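Progress report to Erkton - junior golf travel fund
March 17, 2019

Quick one, full accounts to follow. 17 girls signed up for the Grorkbridge squad, all with handicaps filed. Practice rounds done at both courses. Thu Phan is coaching the short game again, good turnout even in the rain. 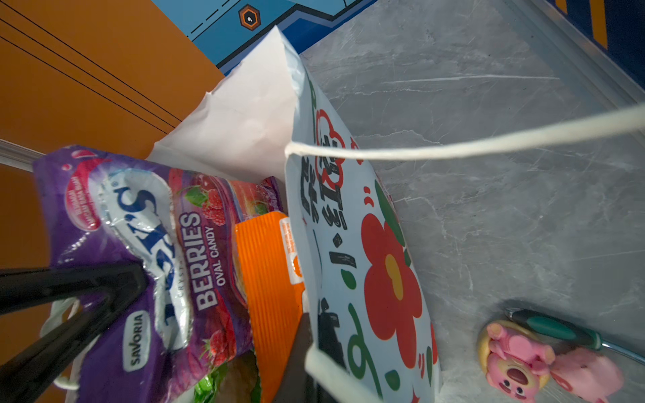

White paper bag on the gray marble-patterned surface.

Travel: deposit paid on the Munshi Open trip, 50 percent now, rest due before we fly. Clinic forms back from 23 parents and gaurdians. Still chasing a few.
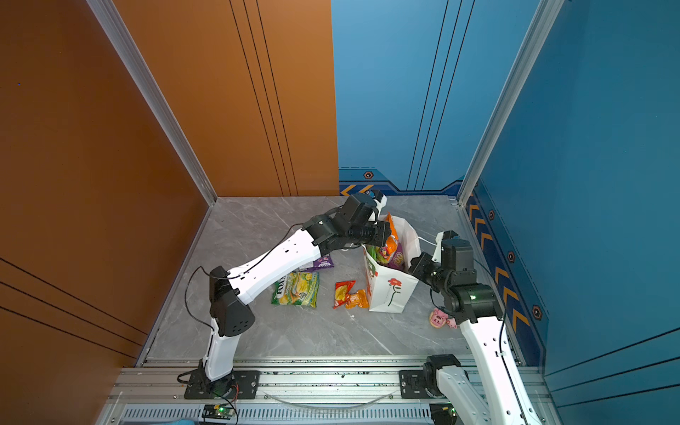 Insurance quote came in higher than last year. Nazma Jayawardena is asking Flekance for a second one - should have it soon. Rental clubs are sorted, two sets need regripping.

Spent so far: around 95 percent of the spring money. Tight but ok, entry fees were the big item.

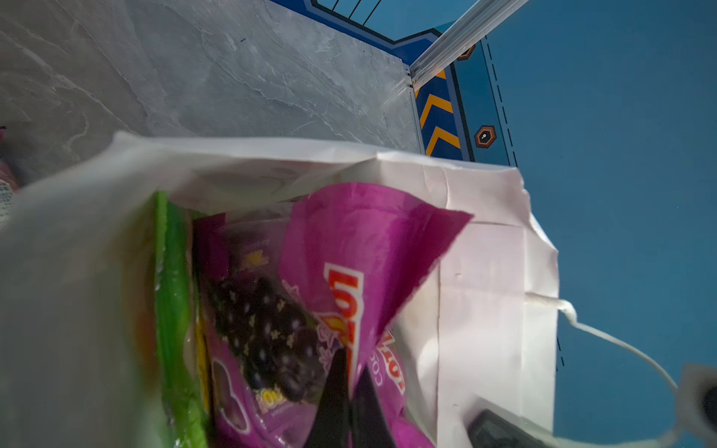
Next up is the qualifier, then a break till September. Need your yes on the extra caddie fees before we can book teh second van.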